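**Peak splitting on a reversed-phase C18 after changing sample diluent**

Posted in Chromatography help, April 3, 2018

**Macarena Tapia**

I run a small HPLC bench for Kotanholm, mostly stability samples of a weak base in tablet form. The method is old and has always behaved. Column is a 150 x 4.6 mm C18, 5 micron, mobile phase is phosphate buffer at pH 3.0 with methanol, flow 1 mL/min, detection at 254 nm.

Last month we switched the diluent from mobile phase to straight methanol so the tablets would dissolve faster. Now my main peak has a shoulder on the front. The later impurity peaks look normal. Injection volume is 52 µL, same as before. The standard does it as well as the samples.

I have already swapped the guard cartridge and flushed the column overnight with 50:50 methanol and water. No change. The column has had 1498 injections on it according to the log. My supervisor wants me to order a new one (Rugemalira catalogue item 3145, with a wait until August) but I don't want to spend the money if the column isn't the trouble. Is it a void at the inlet, or is it the diluent? How do I tell them apart without a second column?

**Jarlath Cronin**

It's the diluent. You are putting 52 µL of neat methanol onto a mostly aqueous mobile phase. Part of the analyte travels along with the methanol plug before it mixes, and the rest is retained normally, so you get a shoulder or a split. Early peaks suffer most. Later ones get refocused at the head of the column, and that matches what you describe with your impurities.

The test takes less than an hour:

1. Inject the standard as you do now.
2. Inject the same vial at 10 µL.
3. Dilute the standard in mobile phase and inject that at the full volume.

If the shoulder goes away in 2 and 3, leave the column alone. A void at the inlet would show on every peak, whatever the diluent, and you would normally see it get worse from week to week.
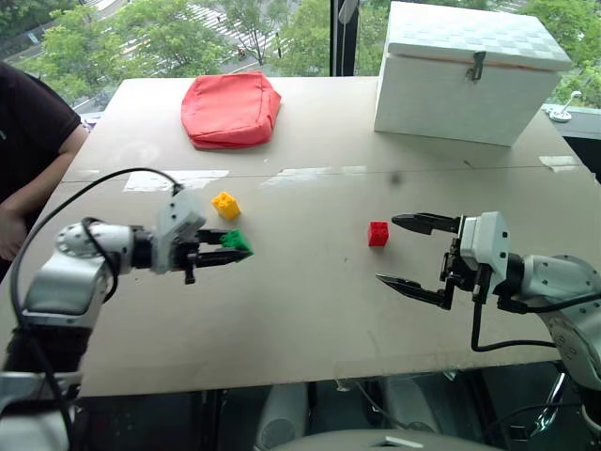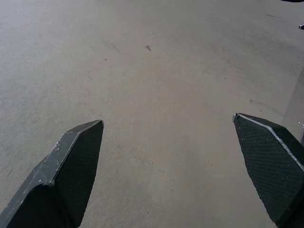
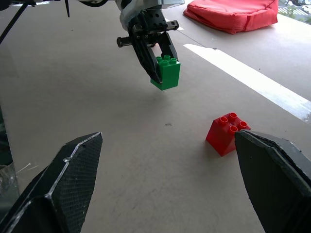
For a permanent fix, keep methanol for the extraction step if you need it, then bring the final dilution up in buffer so the organic content is no higher than the mobile phase at injection. Check that the drug stays in solution after you do this. Leave a vial in the autosampler for as long as your longest sequence and look at it against a dark background. If it comes out of solution you'll have bigger problems than a shoulder.

If you can't change the diluent, drop the injection volume and see whether you still meet your limit of quantitation for the impurities. With a UV method on tablets you often can. Either way it's a change to the method, so it needs to be written up and some of the validation repeated. Accuracy and precision at least, and solution stability.

Also check the pH of the buffer before the methanol goes in, not after. Not related to the shoulder, but I see it done wrong a lot and a weak base will punish you for it.

**Bence Szabó**

Had the same thing on a Flakmont column and it was the frit. Reverse the column, run it to waste for a bit with the detector disconnected, then turn it back. Check the manufacturer's sheet first as some don't allow it.

1498 injections is plenty for a C18 in phosphate, I would just replace it.

**Macarena Tapia**

Thanks both. Did the three injections this afternoon. At 10 µL the shoulder is gone. In mobile phase at full volume it is gone as well, and tailing is 1.2, same as it was last year. So the column stays for now and I've cancelled the order.

Bence, back pressure hasn't moved, so I'll leave the frit be. I have the solution stability vials on overnight in the colour-coded rack and will start on the change paperwork once I've seen them.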